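Ticket 587: Blue coloring leaks from the cap when the bottle is put back in the bin
Product: Fistham squeeze and dropper bottles
Opened by: Albane Roussel
Opened: 3 October 2024
Status: Waiting for customer

Albane Roussel wrote:

Hello,

I am writing about the food coloring bottles which we bought from you in June. We use the large squeeze bottles with pointed tip and also the small droppers. All of them are kept together in one teal bin, and we take them out on the wooden table when we need them.

The problem is with the blue squeeze bottle. After one night in the bin there is a blue ring under the white collar, and the label becomes sticky. The red one does it also, but much less. The yellow one never leaks.

What I have tried until now:

I washed the collar and the tip with warm water and let them dry until the next day. It leaked again.

I changed the tip with the one from the yellow bottle. It still leaked, so I think the tip is not guilty.

I closed the collar very strongly. This was a mistake, I believe, because it became worse. 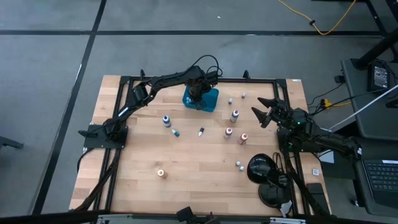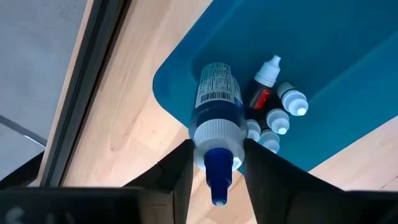
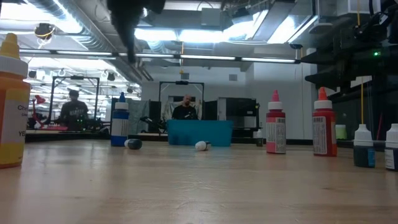

The small droppers give no trouble, only the big ones. Is there a seal inside the collar which I can replace? I did not find it on the Vukar spare parts page. The leaflet speaks only about the 100 ml size.

Thank you in advance,
Albane

Mervyn Clegg (support) wrote:

Hello Albane, thank you for the clear message. There is a thin washer inside the white collar. When the collar is turned too hard, the washer folds and the liquid passes on one side. Please unscrew it and check if the washer is flat. Then close by hand until it stops, and no more. Please also tell me if the bottles stand or lie in the bin.

Albane Roussel wrote:

Hello Mervyn,

I opened the blue one. The washer was folded on one side, as you said. I made it flat again with a spoon handle and closed it gently. In the red bottle the washer was good, but there was dried color on the thread, so I cleaned it with an old toothbrush.

About your question: the big bottles lie down when the bin is full, because they are too high for the lid. The small ones lie as they fall. I have now put the blue one standing in a Jacquet jar, outside the bin, to compare.

After 6 hours: no blue ring.
Next morning: one very small drop at the collar. I wiped it.
After 5 days: dry, and the label is not sticky anymore.

I would still prefer a new washer, as the old one keeps a mark where it was folded. Does the Imitard washer set fit this collar? A colleague has it for her sauce bottles and it looks the same size to me.

Mervyn Clegg (support) wrote:

The Imitard set is a little thicker, so I do not advise it. I can send two washers of the correct type by letter post. Please confirm your address, and keep the blue bottle standing until they arrive.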